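The Open Hand

A short story by Irina Sârbu
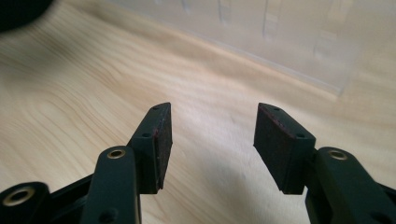 Pads open over the bench, with a translucent plastic tub behind.

The man from Flendetti brought pastries, and Stela Munteanu took that as a bad sign. In her years at Pitari the company had brought in pastries for the pension change and for the end of the night shift.

"We want to learn from you," the man said. His name was Tipene Donnelly and he had nice manners. "You're the experts. All we're asking is that you do what you already do, with these."

He laid the thing on the bench. It had a handle and a trigger, and two black fingers that came together when you squeezed. The pads had a dull fuzzy covering, like the feet on a cheap lamp. Lộc Trịnh picked it up and pinched Viorica Onu's sleeve with it, and everybody laughed, Donnelly included.

They repaired hearing aids and sold them, but mostly they sorted them. Pitari took in old ones from clinics all over the state, and the sorting room decided what was worth stripping. There were 11 people in the room. You tipped a few units out of the tub, looked, felt the battery door with your thumbnail, and put each one where it belonged. Stela could do it while talking about her sister's divorce. Viorica could do it with her eyes shut, or claimed so.

With the grippers they couldn't do it at all, not the first week. The pads were as wide as two of her fingers. Small things skated away from them across the wood. Stela dropped one unit so many times that she finally put the tool down and used her hand, and a girl with a laptop came over and asked her, very kindly, to start that one again.

"It's in the bin," Stela said. "It's sorted."

"I know. But the tool didn't sort it."

She took it back out of the bin and started again.

It was 16 weeks, the letter said. There was a bonus for taking part, $784 before tax, paid at the end. Lộc worked out what that was per day and wrote it on a piece of tape and stuck it to his stool. The letter also said that no positions were currently under review. Viorica had gone to school for bookkeeping and she read the sentence out loud at lunch.

"Currently," she said.

"It's a word they have to put," said Lộc.

"Who has to?"

He didn't know. He ate his rice.

By May they were good at it. That was what bothered Stela later, how pleased she'd been. There was a trick where you came in low and tipped your wrist so one pad slid along the table under the unit, and she had found it, and Donnelly had called two people over to watch her do it. One of them said "beautiful." She went home and told her daughter that a man with a doctorate had called her wrist beautiful. Her daughter asked what they were paying for it.

The trick got a name. On the sheets it was "low approach." After that the girl with the laptop taught it to everybody, and when Lộc forgot and came in from the top she would say, "Low approach, please," and he would say, "Yes, chef."

What they couldn't teach was the thumbnail. Stela brought this up at the meeting where they were invited to bring things up. A battery door that has been forced feels different. It gives a little, like a tooth that's thinking about it. You can't feel that through a trigger.

"That's great feedback," said Donnelly.

"So how will it know?"

"It may not need to know that in particular. It might pick up on something else."

"Like what?"

He opened his hands. He really didn't seem worried. He said the model sometimes found things that people didn't know they were doing, and Stela thought that was a handy thing to say about a machine – you could say it about a horoscope too.

They put the first arm in at the Nadcombe building, across the lot, where nobody from sorting had a badge. Aryee, the floor manager, went to see it and came back quiet. He was asked about it at the coffee machine for days. It was slow, he said. It was fine. It dropped a lot of them.

"Does it come in low?" Viorica asked.

Aryee looked at Stela. "Yeah," he said. "It does, a bit."

She thought about that on the bus. She tried to be angry and got as far as annoyed. Somewhere across a parking lot a machine was tipping its wrist. It had no wrist. It had hers, off a Thursday or whenever it was, with her sister's divorce going on the whole time.

The bonus came in two payments, which hadn't been in the letter. Then the room was reorganized. No one was let go, and Donnelly made a point of saying so, with pastries. Five of them moved to a new table where the job was to check what the arm had sorted. You tipped out the tray, looked, felt the door with your thumbnail. When it was wrong you pressed a red key and put the unit in a box. Mostly it was wrong about the doors.

"Same job," said Lộc.

"Same job for the five of us," Viorica said. The others had gone to packing, at the packing rate.

Stela pressed the key. She'd noticed that the key did something. Whatever she put in the box on one shift, there was a little less of it a few shifts later. She mentioned it to Aryee, who said that was the idea. She asked whether there was a bonus for this part and he said he would find out.

That afternoon she got a unit with a forced door, a bad one, you could have felt it through a mitten. She held it a while. The girl with the laptop was at the far end of the room, showing someone from Nadcombe how the trays stacked.

Stela put it back in the tray with the good ones and reached for the next.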